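Right, January is allotment planning month and I have opinions about leeks. Thread, sorry in advance

I put in two sorts last year. Maihi was the posh one off the seed swap table, Nirnitz was the one Saskia Lockyer shoved in my coat pocket and told me to stop being fussy about

Maihi came up lovely and then bolted the minute we had a warm spell. Woody right through the middle. I was livid

Nirnitz just sat there looking miserable till October and then went mad!! 13 fat ones off the short row and hardly any rust on them

Spacing – the packet says 15cm, Ximena Contreras on the next plot does hers much tighter and gets thinner leeks but loads more of them. I'm copying her this year (she knows, she's smug about it)

Also please don't trim the roots before you plant them out. I did half the row that way and they sulked for weeks

Anyway most of them end up as soup at ours. Leeks, spuds, whatever veg is knocking about, big pan, done 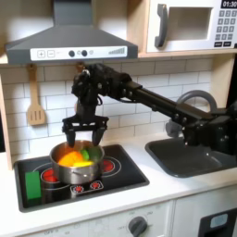 veg in the pot, lid off

Seeds go in on the windowsill end of the month. If anyone's got spare Nirnitz I'll swap you for broad beans, I've got far too many again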